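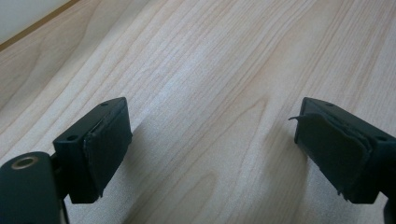 Prepared by Mansa Dramani. Technical review: Dennis Fairclough. Revision 3, May

Section 4. Finger Pad Inspection and Replacement

4.1 Scope

This section applies to the Jellitz hand-held gripper and to the arm-mounted version supplied with the Farnulano wrist adapter. It covers inspection of the finger pads, replacement of the pads, and the bench check that must be passed before the tool is returned to recording or automatic handling work. Fingers that are cracked or bent are outside the scope of this section. See Section 6.

4.2 Pad condition grades

Grade A. Pad surface is continuous. All edges are bonded to the finger block.

Grade B. Surface is scuffed. Edges are bonded. Use is permitted. Inspect again at the next session.

Grade C. An edge or corner has lifted, material is peeling, or the lower edge is frayed. Do not start a new session.

Grade the left and right pads separately and record both grades. If either pad is grade C, replace both. A new pad facing an old one changes the grip on thin fabric and makes sessions hard to compare.

4.3 Inspection

1. Arm-mounted version only: stop the program, switch off drive power, and lock the switch.
2. Open the fingers to the full stop.
3. Hold the tool over a plain, well-lit tabletop. Move any test items away from the gap.
4. Look at the inward-facing side of each pad. Start at the top edge and finish at the lower edge.
5. Press each corner lightly with a fingertip. A corner that moves is lifted.
6. Check that the screw holes in the finger blocks are free of cracks and debris.
7. Check that the brass-colored ring in each housing sits flush. Do not try to press a raised ring back by hand.
8. Enter the grades in the Dawber log under code 124.

CAUTION: Do not trim a peeling flap and continue. Trimming leaves an uneven contact face and does not restore the bond.
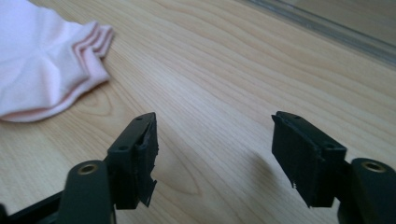 Figure 4-2. Fingers open, with the sock clear of the gap. Both pads have ragged edges: grade C.

4.4 Replacement

1. Peel the old pad from the top edge down. Keep metal blades off the finger block.
2. Remove adhesive residue with the wipe from kit 222. Let the face dry.
3. Align the new pad with the top edge of the block and press from the center outward.
4. Repeat for the other finger.
5. Leave the fingers open for 44 minutes. Do not close them during this time.

NOTE: Kit 222 contains pads for one complete tool. Do not split a kit between two tools.

4.5 Bench check

Restore power, if fitted, only after hands are clear of the fingers. Close the fingers slowly on a folded cloth, lift it clear of the table, and hold for 3 seconds. Repeat with a single sock. Open the fingers and inspect the pads again as described in 4.3. If an edge has lifted, the tool fails the check and must be tagged out.

4.6 Records

Sessions recorded with a grade C pad must be marked in the Flelleck index before the data is released. Keep the original files. The mark must state which finger was affected, the grade at the last inspection, and the name of the person who made the entry. Log entries may be corrected by adding a new line. Existing lines must not be overwritten.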